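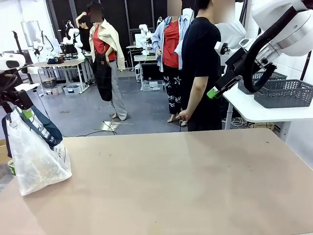

Rehema Magesa would give it a few more years before she let a machine put away her shopping. A bag has no fixed shape, she points out, and every program she has seen likes a thing to stay the shape it was a second ago.

I think she is right about bags. I'm less sure about the years.

# Chores, July round

Thursday, July 23, 2026

This gallery is part of the Wallidon pages on everyday work and who, or what, can do it. The question is the same one we started with last November: can a two-armed machine do the small jobs that fill up a house or the back of a shop? Carrying a bag to a table, emptying it, sorting what was in it into baskets – that kind of thing. Most people do these jobs while thinking about something else.

**Left arm, plastic bag.** Thin plastic is hard to see through and hard to hold. It folds over itself, and the opening is rarely where you left it. The right arm has its gripper pointed in toward the table. Two gray baskets are on the white side table behind it.

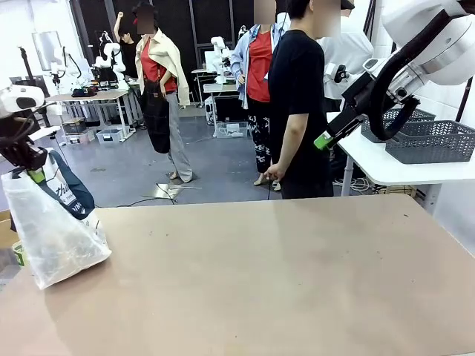 Hard boxes are a different matter. Our readers at Zimdale, a stockroom outfit with 50 shelves and not much patience, say they would hand over box work tomorrow and keep the bags for people. Their packers get through 1000 items on a busy day. A machine that stops to think over each one would be no help to them, even if it got every one right.

**Both arms, same table.** The dark gripper with a green accent on the left has hold of the bag, which hangs down to the tabletop. A dark tote with white lettering is there too. Cloth and thin plastic together are an ordinary sight in any kitchen – they are also two materials that behave very differently when pulled.

My own scorecard for chores has 70 lines on it. I would trust a machine alone with six of them today, and none of the six involves a bag. Wiping a flat counter is one. Moving a full basket from one table to the next is another.

Comments are open until the next round goes up.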